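The Afterlife of the Junk Drawer

Every household has a drawer where electronics go to be forgotten. Pavithra Thomas has 40 of them, all labeled, on the second floor of a former button warehouse. She calls the business Zidach, and it sells parts pulled from things other people gave up on.

Sorting is the whole trade. A motor in a heap is scrap. A motor in a bin with other motors is stock, and somebody restoring a toy train will pay nine dollars for it and write a thank-you note.

Wires are the trouble. They tangle when left alone, and worse when watched. Thomas takes the boards first, then the motors, and leaves the wiring until after lunch – a policy she recommends for most of life. Her partner, Ashton McAlister, starts with the wires. They have agreed to use separate tables.

Motors and a round red board in orange bins, with more parts in the steel tray; twisted blue and white wires, and a red and black pair. 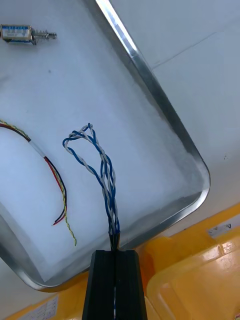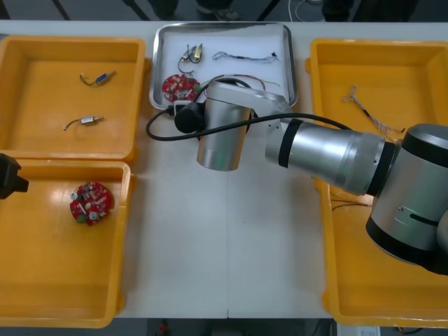 What Sells

Small motors with their leads still on. Solenoids, to people who won't say why. Bare wire goes by the bag, untangled, and McAlister charges extra for the untangling.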